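Stuvotdale Neighbors Help Board
Posted 19th January by Nipon Khunthong

We use cookies to keep you signed in and to remember which threads you've read. By continuing to browse you accept this.

How do I stop my sourdough from coming out flat and gummy in a cold kitchen?

Hi all, I've been baking bread at home since the fall and I was getting pretty decent loaves, nothing fancy, but they rose and they had holes in them and my kids ate them. Then the cold weather hit and everything went sideways. The last five loaves have been pancakes. They spread out as soon as I tip them from the basket, the crust looks okay, and then I cut in and it's gummy along the bottom with a couple of giant tunnels up near the top.

I haven't changed the recipe at all, which is what's driving me nuts. It's the one my sister-in-law gave me: a bit over two cups of water by eye (I know, I know), bread flour with a scoop of whole wheat, starter, salt. Mix after dinner, leave it on the counter overnight, shape it in the morning before work, then into the fridge until I get home. Bake in a covered pot for half an hour and then with the lid off until it's brown.

Our kitchen is on the north side of the house and we turn the heat down at night, so it gets chilly in there. I don't have a thermometer on the counter but I wear a sweater to make coffee, if that helps. The starter lives next to the toaster and I feed it once a day, mostly. It bubbles, but it used to double by lunch and now it kind of sits there looking sorry for itself until the evening.

Things I've tried so far: more starter (the dough tasted sour and still came out flat), less water (smaller pancake), a different bag of flour, and baking it longer, which gave me a crust I could have patched the driveway with. I also tried putting the dough in the oven with the light on, but I left it in there all night and by morning it was soup.

I don't really want to buy a proofing box. Is there a cheap way to do this or do I just give up until spring?

Nipon

Posted by amine_bakes_badly

Don't give up! Your bread is underproofed, I'd bet my good bread knife on it. Gummy at the bottom plus big tunnels up top is the classic look. People see a flat loaf and think it went too long, and sometimes it did (your oven light batch, for sure), but the regular counter ones sound like they never got going in the first place.

The thing with an overnight rise is that the recipe says "overnight" like it's an amount of time, and it just isn't. Overnight in August and overnight in January are two completely different breads. When I moved into my place off Tustura Road I went through the same thing and I kept a little notebook because I was so mad about it. In summer my dough was ready in seven hours. The first winter here it took 11, same jar of starter, same flour, and I was shaping it at seven every time because that's what the card said.

So step one, before you spend any money, is to put the dough in something with straight sides. A big clear food tub is perfect, but a tall plastic pitcher works if you're making one loaf. Put a rubber band at the level of the dough right after you mix it. Then leave it alone until it's gone up by a good half, with a domed top and some bubbles against the sides, and when you jiggle the tub it wobbles like gelatin. If that takes until ten in the morning, it takes until ten in the morning. I know that's annoying with a job! You can mix it earlier, though. I start mine when I get home and do the folds while I'm cooking dinner. 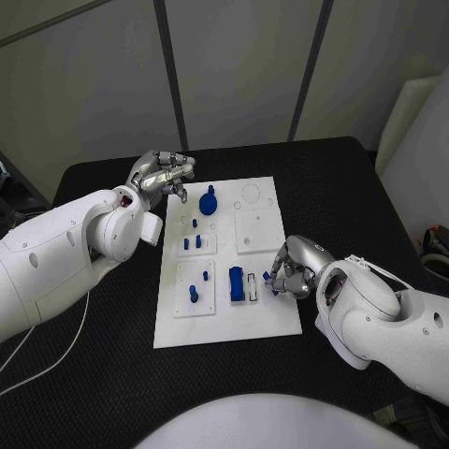

Step two is the water. Cold water out of the tap in winter is really cold, way colder than the same tap in summer, and if you mix with that you're setting yourself back hours before you've even added the starter. Use water that feels like a warm bath on your wrist. Your flour is probably cold too if you keep it in a pantry on an outside wall like I do, so warm water helps even things out.

And please weigh it. A bit over two cups by eye could be anything. I got a basic Auer scale with the ugly green buttons and it has survived three years and one trip to the floor. Once you weigh things you can at least know the recipe is the same every time and it's only the temperature messing with you.

Your starter needs some love as well. If it used to double by lunch and now it takes till evening, it's telling you the same story as the dough. Feed it with warm water, and give it a couple of good feedings in a row before you bake with it. I put mine on top of the fridge toward the back where it's a little warmer. Some people wrap the jar in a dish towel, but a towel doesn't make heat, it only slows down the cooling, so do the warm water first and then the towel.

About the oven light, I think you had the right idea and left it too long. Mine gets surprisingly toasty with the door shut, up in the 80s. Try it for the first two hours only, with the door propped open with a wooden spoon, then move the dough back to the counter for the night. Put a sticky note on the oven dial! My husband preheated the thing for pizza once with the tub inside and we were picking plastic off the rack for a week.

One last thing, when you cut it, let it cool all the way. I mean all the way, a few hours. Warm sourdough will always look gummier than it is. But if it's gummy the next day, it's the proof.

Let me know how the next one comes out, I'm invested now.

Posted by granite_and_rye

Agree with most of the above, but I'd go about it differently. I stopped doing overnight on the counter in winter altogether. I mix in the morning on a day off, keep it warm in a picnic cooler with a jar of hot water next to it, change the hot water at lunch, shape in the late afternoon and do the long rest in the fridge. You get to watch it that way. I never had any luck guessing what a dough was going to do while I was asleep.

The cooler is an old one from the garage, so it cost me nothing. Leave the jar lid on tight or you get a damp cooler.

For reference, my loaf in grams before baking is 1,070 with everything in it, and I bake it 26 minutes covered, then take the lid off and go until it's a shade darker than I'm comfortable with. I'm at a friendly altitude, so your mileage may vary. Check the middle with a meat thermometer if you have one. Anything past 205 is done.

Also, you mentioned a scoop of whole wheat. Keep that in, it gets things moving a little faster. If you want to push it, swap the scoop for rye and see what happens to the starter. Mine went nuts on rye.

Posted by pdk_stuvotdale

just use a pinch of instant yeast in the winter, it's fine, my grandma did it and so did everybody's grandma. your kids won't know

Get the Stuvotdale weekly roundup in your inbox. Enter your email to subscribe. Unsubscribe at any time.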